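Open House, Closed Doors: What Prospective Families Ask and What Schools Answer

Final report, Seminar in School Communication
Fumiko Koyama

1. Why I did this

My younger cousin is changing schools, and her parents asked me to "look into" Nevham Day School because I am studying education and therefore presumably know things. I did not know things. I read the Nevham website twice and came away certain that it had a campus, that the campus was vibrant, and that the children on it were curious. I could not tell you what time school ended.

My question for this project was simple enough to fit on the proposal form: how much of what parents want to know before applying can they find without phoning anyone?

2. Method

I collected questions first. Parents in two online groups for local families let me read back through their posts, and I pulled every question about admissions, daily life or cost. That gave me 758 questions after I took out repeats and one long argument over parking, which I kept in a separate file for my own enjoyment.

I then sorted them into 15 topics and went looking for answers on the public websites of three schools: Nevham, Abera Academy and Clarus Hall. An answer counted if I could find it within five clicks of the home page. PDFs counted. Videos counted if they had captions, which ruled out the Clarus headmaster's welcome.
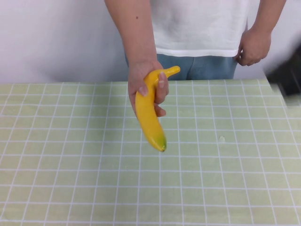
My adviser wanted a fourth school for balance. I tried Citar Preparatory, but its website went down for a redesign in May and came back as a single page with a countdown on it. The countdown reached zero and started over. I left Citar out.

3. What parents ask

The biggest topic was lunch. I had expected test scores or class size, and both were in there, well behind whether a child can bring food from home and who notices if it comes back uneaten. After lunch came pickup times, then what happens to a kid who joins in the middle of the year. Parents of new fifth graders worried about that last one more than anyone else, and they asked it in more roundabout ways. "Are the friend groups pretty set?" appeared, in one wording or another, all over the file.

Tuition came up less than I thought it would. My guess is that people ask it in private.

4. What schools answer

All three sites explained their history at length. Abera's runs to 1512 words and includes the story of the original boiler. None of the three sites said whether lunch from home was allowed. Clarus had a page called "Dining," which described the dining philosophy and then linked to a staff login.

Nevham did best on money. Its fee table lists everything down to the $100 application charge, and it says in bold that the charge is not refunded. Abera did best on the calendar. Clarus had the best search box, in the sense that it had one.

On joining midyear, the sites mostly said to contact the admissions office. I did this as a test, with the admissions staff told up front that I was a student writing a report.

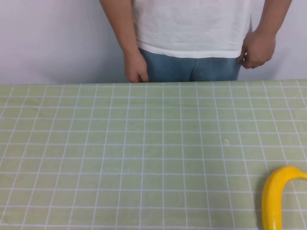
Abera called back the same afternoon and talked to me for longer than I had questions. The woman there explained the buddy system, the two-week check-in and the lunch table arrangement, all of it sensible and none of it on the website. When I asked why not, she said the website belonged to marketing. Nevham sent a brochure. Clarus invited me to book a tour.

5. Limits

Three schools is a small sample, and the parents who post in online groups are the parents who post in online groups. I also did all the sorting myself, so a question like "is it nice there?" went wherever I felt like putting it that evening. A second reader would have helped. I asked my roommate, who got as far as the parking file.

6. Suggestions

Schools could put the answers their front office gives all day onto one plain page, with a date on it. Let the person who answers the phone write it. Keep the boiler, if the boiler matters to people, but move it down.

My cousin's parents chose Abera. They had not read the report.

Related student projects
- Who Reads the Parent Newsletter?
- Bus Routes and Late Arrivals at Two Middle Schools
- Report Card Comments: A Short Study of the Word "Pleasant"
- Homework Portals and the Grandparents Who Use Them

Contact the department office | Copyright held by student authors | Back to top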